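Sorting a Table: How to Put Small Things in the Right Container

Written by Tharun Unnithan for the Sundilell Junior Science Pages
Reading level: ages 8 to 11

What is sorting?

Sorting means putting things into groups by following a rule. The rule says what belongs together. A rule can be very simple, such as "everything orange goes in one group". It can also have two parts, such as "everything orange and soft goes in one group".

A thing you can sort by is called a property. Colour is a property. So are size, shape, weight and what the object is made of. Every object has many properties at once, and this is why one pile of things can be sorted in several different ways.

Choosing a rule

Suppose a table holds crayon boxes, blocks of foam and a pair of pliers. Here are some rules that could be used.

Sort by use. Crayon boxes belong with art supplies. Pliers belong with tools. Foam blocks could go with building materials.

Sort by colour. Look at the main colour of each object. This rule is quick, but it causes trouble when an object has two colours. A box that is yellow and green could go in the yellow group or the green group. Decide before you start, and write the decision down.

Sort by hardness. Press each object gently with one finger. Foam changes shape under your finger and springs back. A metal tool does not.

A good rule gives one answer for each object. If two people follow the same rule and get different groups, the rule needs more detail.

Choosing a container

Containers have properties too. The main ones to check are the height of the sides, the size of any holes, and whether you can see through the walls.

A basket with slots is lighter than a solid one of the same size and the same material, as part of the wall is missing. The slots also let air and dust pass through. Small objects can pass through as well, so a bead or a paper clip should not go in a slotted basket. A foam block wider than the slots will stay inside.

A bin with see-through walls is described as transparent or translucent. Transparent walls let you see clearly, as a window does. Translucent walls let light through but blur what is behind them. With a translucent bin you can often tell that something is inside without being able to tell exactly what it is.

A tray has low sides. It suits flat things and things you need to pick up often.

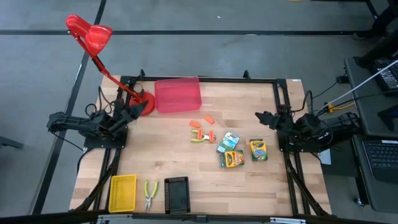 The pink bin and the two foam blocks are in both views.

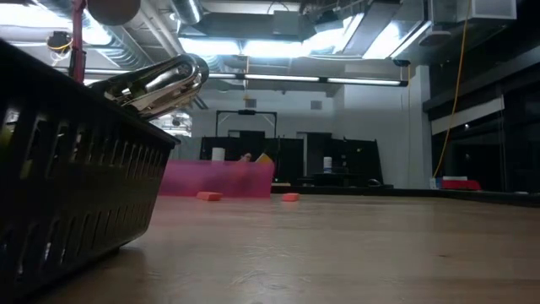
Where the containers go

The position of a container matters as much as its size. Your arms can reach only a certain distance while you sit still. The part of the table inside that distance is called the reach zone. Place the containers you will use most inside it, and leave a clear space in the middle for the objects that have not been sorted yet.

Tall containers work best at the far edge of a table. If a tall container stands close to you, it hides whatever is behind it. Sit down and check this with your eyes at table height. Objects that were easy to see when you were standing may have disappeared.

Sorting step by step

1. Spread the objects out so that none of them overlap.
2. Write your rule on a piece of paper.
3. Give each container a label that matches one group.
4. Pick up one object. Read the rule. Put the object in its container.
5. Repeat until the middle of the table is clear.
6. Look in each container and check for mistakes.

Tools such as pliers should be closed before they are moved. Hold them by the handles. Crayon boxes should be shut first, then carried the right way up.

A test to try

Collect 20 small objects and two containers. Sort the objects by colour and time yourself. Mix them up again, then sort them by use. Record both times in a table.

At Alva Primary, the September class did this test with 70 objects between them. Sorting by colour was faster for most groups. Sorting by use took longer, as the groups stopped to discuss objects with more than one use - a piece of string, for instance, or a jar lid.

Words to know

Property: something about an object that you can observe or measure.
Reach zone: the area you can touch without leaving your seat.
Translucent: letting light through, but not a clear view.

Next in this series: Stacking and Balance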